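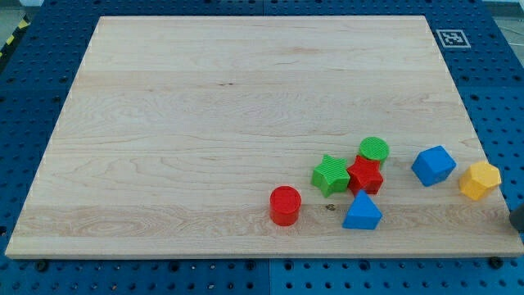 The Plevau is a small bowed string instrument with a flat back and four strings, played on the lap or held upright between the knees. It takes its name from the village where its first known maker, Henk Goossens, kept a workshop above a bakery.

Early instruments had a spruce top and a pearwood body. The neck is short and carries no frets. Strings were originally of gut, though most players now use steel-wound sets, and the usual tuning is in fifths, a fourth below the violin.

Goossens built 122 instruments, of which 20 are known to survive. Many were lost when the workshop closed and its stock was sold for parts. His pupil Anouk Michiels kept on building to the same pattern but widened the lower bouts and moved the soundpost closer to the bridge, giving a louder and darker tone. Players call these later instruments "broad" Plevaus.

The repertoire is mainly dance music. A tune book compiled by Teun Smits contains settings for one and two instruments, several of them with drone parts on the lowest string.

See also: Bowed psaltery, Rebec, Viola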